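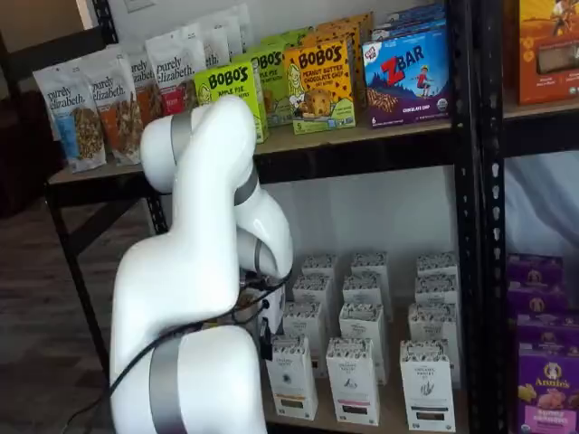 I've wanted to talk to Nayara Vasconcelos about night shifts ever since she told me she eats lunch at 3 a.m. She worked nights for years before switching to days, and she has opinions! We started with food, naturally. I'm a granola-and-whatever person, while she goes straight for tea, the kind of boxes sitting down on the lower shelf, under the snacks.

"Coffee after midnight was my big mistake," she told me. "I'd get home and stare at the ceiling until noon."

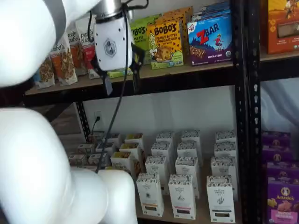

**JEVBRIDGE, June** — We met at her kitchen table, curtains open (she's very proud of the curtains being open). I asked what the hardest part was, and she said weekends.

"Your friends want brunch, and brunch is your bedtime."

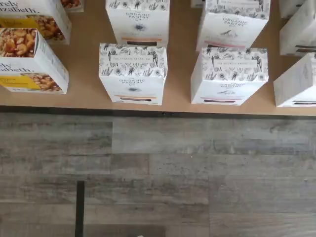
She tried flipping back to a day schedule on her days off, and it made her miserable. Her old shift partner, Welington Amaral, never flipped at all and mowed his lawn at dusk.

"Pick one clock and stay on it," she said. "I wish I'd done that the first year."

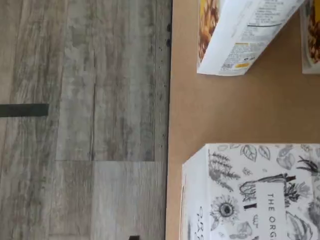

## Going back to days

I figured this part would be easy, but she says it took more than 3 months. "I'd wake up at 2 and make soup," she laughed. She still does it on the odd Wednesday.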